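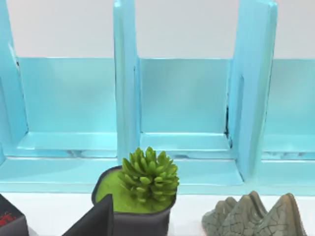 Agnes Niven built the arm before she built anything for it to do. It occupied a corner of the shared workshop at Lekbridge through the winter, bolted to a bench, while she and Stelios Deligiannis worked on the simulator that would teach it to put things on shelves.

The project is called Pluroseck. Its goal is narrow: pick an object off a table, lift it over the front lip of a shelf compartment and set it down upright. The simulated version has a glossy light blue shelf unit, a white tabletop and a small stock of props, among them a potted succulent and a jagged rock sculpture.

The props were picked for their shapes. A box is a solved case for a parallel gripper, with two flat faces and a predictable center of mass. The succulent has a usable grasp only on the pot, and the leaves get in the way of an approach from directly above. The rock has no parallel faces near its summits, so any grasp high on the sculpture tends to rotate under load.

Deligiannis handles the contact model. His first version used full-resolution meshes for collision, and the rock alone pulled the simulation below real time. He replaced it with a convex decomposition of 60 pieces, then tuned friction per object. The physics loop now runs with 2 milliseconds per step, which he considers coarse for finger contact but acceptable for placing.

The shelf lip caused more trouble than the objects. Early placement runs ended with the base of the object catching the lip and tipping backward into the compartment. Niven added a waypoint above the lip and limited wrist pitch during the final approach. Of the next 113 simulated attempts, nine failed, most of them with the rock.

Gavin Tosh, who machines parts at the next bench, cut the fingers for the physical arm. They taper to a point so they can slide between an object and its neighbor. The taper reduces pad area, and Tosh has already remade one pair with a longer flat section at the base.

Transfer to hardware began on 5th February. The real shelf is painted board and reflects less than the rendered one, so Niven now randomizes gloss and light position between episodes. Depth readings off the real compartment walls remain noisy. Wrist backlash is the other open item; Deligiannis measures it before each session and enters the value by hand.

A second arm is planned for June, with the same base and a stiffer wrist.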